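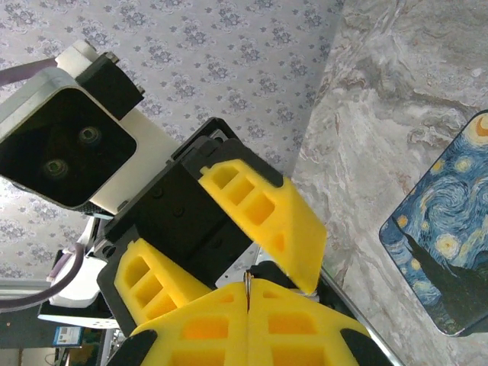 Wie lange muss der Sauerteig-Ansatz stehen, bevor man ihn für die Brotreihe nehmen kann?
Bei uns 16 Stunden im Gärschrank, danach gleich verarbeiten oder ab in den Kühlschrank.

Werkstattbuch Backlabor, 20. Okt. 2026

So, heute endlich wieder Roggen! Ich hab den Ansatz gestern Nachmittag noch schnell angesetzt, mit dem Mehl von Broritz (der neue Sack, den alten bitte nicht mehr anrühren, der riecht muffig). Heute früh kam mir beim Öffnen schon dieser leicht apfelige Geruch entgegen, so mag ich das. Lina Majali meinte, er sei ihr zu mild – kann sein, aber im Juli war er uns beiden zu sauer und da hat sich auch jeder beschwert.

Teig 2 ist deutlich weicher geworden als Teig 1, obwohl ich schwören könnte, dass ich gleich viel Wasser genommen habe. Vielleicht hab ich beim Quellstück gepatzt. Eingewogen waren 271 g Wasser, steht auch so auf dem Zettel, der am Schrank klebt. Beim nächsten Mal wiege ich nach dem Quellen noch mal, dann sehen wir ja.

Der Ofen von Norniveo braucht ewig, bis er oben auf Temperatur ist, unten geht es flott. Ich hab die Laibe deshalb eine Schiene höher geschoben und die Kruste war gleich viel gleichmäßiger. Einer ist seitlich aufgerissen, nicht tief genug eingeschnitten, mein Fehler. Geschmacklich aber richtig gut, vor allem mit Butter (ja, ich hab ihn noch warm angeschnitten, ich weiß).

Offen:
Mehl nachbestellen, wir haben noch über 3000 g, das reicht nicht mehr weit.
Gärkörbchen ausbürsten und bitte nicht wieder in die Spülmaschine!
Lina fragen, ob sie das Malz von Ikonen noch hat – ich würde es gern im nächsten Teig probieren, erst mal nur ein Löffelchen.
Den Rest vom Ansatz hab ich gefüttert und ins untere Fach gestellt, Deckel nur locker drauf.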